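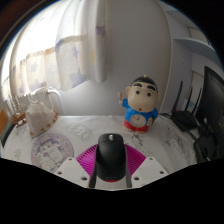 Research > Papers > Household Manipulation > Section 4

12/05/2025 - by Kalogeropoulos, Welleo Home Robotics Group

4. Can it tidy a desk yet?

Short answer: sort of. We gave the Termont policy 300 tries at one dull little chore, picking up a computer mouse and putting it down on its mat, and it managed 82 percent of them. I was pretty chuffed with that until I watched the failures back.

Most of them happened at the grasp (Figure 1). A mouse is a rounded thing with not much to hold, so if the fingers close a bit too high they ride up over the back and the whole lot skids away. We tried slowing the close, which helped on the bare table and did very little once we moved to desks people use every day. Those desks have ornaments, cables and patterned surfaces on them - and I'd argue that's the test worth running.

Figure 1. Lining up on a black mouse, one side of the gripper to its left and the other to its right. A figurine with a clock in its belly stands just behind.

The neighbours matter more than we'd guessed. In 12 of the failed runs the arm got hold of the mouse fine, then bumped something on the way out, and 2 of those ended with an ornament on the floor. Drolell's planner would probably favour a straight lift there, and we'll try it in August. For now I wouldn't leave it alone with my own desk.

14 shares | 3 comments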